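Sunday, March 15, 2026

Back at the bench after the Drositz trip and my legs are still complaining. I walked the old salt path from the station up to Prosach, 21 km if you skip the detour to the chapel (I did not skip it!). The almond trees were just starting, maybe a week behind what the guide draft promises, so the "first blossom" line needs to move or go.

Things to fix in the Prosach chapter: the bakery by the lower gate closes at noon now, and the bus to Botitz leaves from the other side of the square. Also our page says 2,717 steps for the whole climb and the sign at the top says 3,541. I have no idea who is right. I lost count somewhere past the second terrace, so somebody else can go do that one in April.
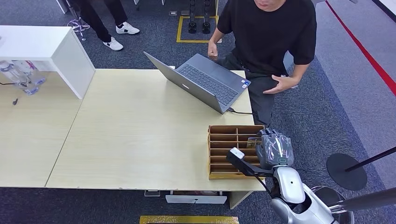
Laptop and sorting box.

Map test, Pelupessy build: loaded fine on the train, then sulked for 24 minutes in the valley and put me in the river. Cached tiles were OK after a restart. I still like the new path colors a lot, though the dotted gray is hopeless in sun.

To do: rewrite the Botitz lunch box, ask the guesthouse about dogs, cut the chapel paragraph in half (it's lovely, but it's long). New insoles.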